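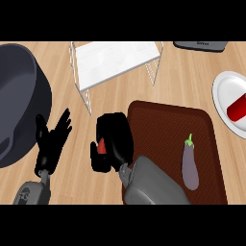 Tisch mit dunklem Topf und weißem Abtropfgestell, Simulation

Oktober, 21:40 Uhr

Den Nachlass Rillstead weiter verzeichnet. Karton 4 ist durch, Karton 5 zur Hälfte. Bestand laut Übergabeliste: 89 Mappen, überwiegend Personalunterlagen der Landschule, dazu Klassenbücher und Korrespondenz mit der Schulaufsicht. Die Mappen sind nach Eintrittsjahr der Lehrkräfte geordnet, die Klassenbücher nach Räumen. Ich lasse beides so und löse die Querverweise über die Signatur.

Offen bleibt die Laufbahn der zweiten Lehrerin. Der Anstellungsvertrag nennt ein Jahresgehalt von 900, die Währung fehlt. Im Folgevertrag steht der Betrag unverändert, dafür ist die Unterrichtsverpflichtung um vier Stunden erhöht. Zwischen beiden liegt ein Seminarzeugnis ohne Siegel. Antonina Semeniuk hält es für eine Abschrift, gefertigt für die Bewerbung. Die Schrift spricht dafür — dieselbe Hand wie im Klassenbuch, gleiche Tinte, gleiche Form des großen R. Als Abschrift aufgenommen, mit Fragezeichen.

Am Nachmittag Import in Pladus. Von 2000 Datensätzen wurden 1533 übernommen, der Rest hängt am Feld »Prüfungsort«. Das Feld akzeptiert nur Einträge aus dem Ortsregister, und die kleinen Seminarorte fehlen dort. Marisol Xolalpa schlägt vor, sie gesammelt nachzutragen und den Import danach zu wiederholen. Einzeln korrigieren wäre bei dieser Menge unsinnig. Das Protokoll liegt im Ordner Zamani, Unterordner 3.

Telefonat mit dem Kreisarchiv: Die Visitationsberichte sind vorhanden, aber nicht foliiert. Einsicht nur vor Ort, Kopien auf Antrag. Antrag geschrieben, noch nicht abgeschickt — die Signatur des zweiten Bandes muss ich erst prüfen.

Für morgen: Karton 5 abschließen, Ortsliste an Marisol, säurefreie Umschläge nachbestellen (A4, nicht wieder Folio). Die Schulchronik bleibt vorerst liegend gelagert, der Rücken ist an zwei Stellen gebrochen.

Rückenschmerzen seit Mittag. Licht aus um zehn.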